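Packing and sending: frequently asked questions
Skiria Repair Parts by Post

Which box should I use?
Please use a cardboard box which is a little bigger than the part. For long parts, like rods and handles, a narrow box is best. If it is too wide, the part will travel from one side to the other and the corners will suffer. For everything else we recommend our standard box, order number 594.

Can I use a box that was already used?
Yes, of course. We do it also. A bit of wear on the surface is no problem – only the corners and the bottom must still be firm. Please remove the old address labels or cover them completely with paper. Last year we received 2,764 parcels, and the ones that went astray had mostly two addresses on them.

Do I need to put the narrow box inside a bigger one?
For glass and ceramic parts, yes. For metal parts one box is enough if the walls are thick. When you pack box in box, fold the flaps of the big one fully to the outside before you begin. Stand the narrow box upright on the table, close it, and only then lower it into the big one. Fill the space between with crumpled paper on all sides, also underneath.

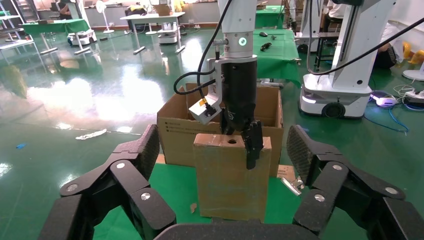 Leonie Janssen wrote to us that she prefers to lay the narrow box flat, as the bottom of an upright one opened on her twice when the part was heavy. We agree with her for anything over two kilograms. For lighter parts we still find that standing saves space, but please tape the bottom with two strips in the form of a cross.

What do I do with small metal pieces such as clips and springs?
Put them in a paper envelope, write the order number on it and tape the envelope to the inside wall of the box. Loose clips slip under the flaps and we find them only when the box goes to recycling, or we don't find them.

Is a hole in the box a problem?
A small round one is fine for solid parts. If you send screws or powder, cover it with tape from the inside.

Which colour of tape do you accept?
Any colour. Paper tape is nicer for recycling, but it does not hold well in the cold months. From May on we use only paper tape ourselves.

My table gets scratched when I pack. Any advice?
Lay a mat under your work. It also stops the box from sliding when you press on the top. Cardboard scraps can be swept together on it afterwards and put in the paper bin.

How long does it take until my parcel is checked?
Normally three working days. Parcels that arrive on the weekend wait until we are back, as there is no one in the packing room on Sunday. Please do not send a second message in this time – it puts your request at the end of the list again.

Whom can I ask if my question is not here?
Write to Henrik Sperling for returns and to Ute Kasten for everything about boxes and material. For pickup at the Surnum counter, ask for locker 119.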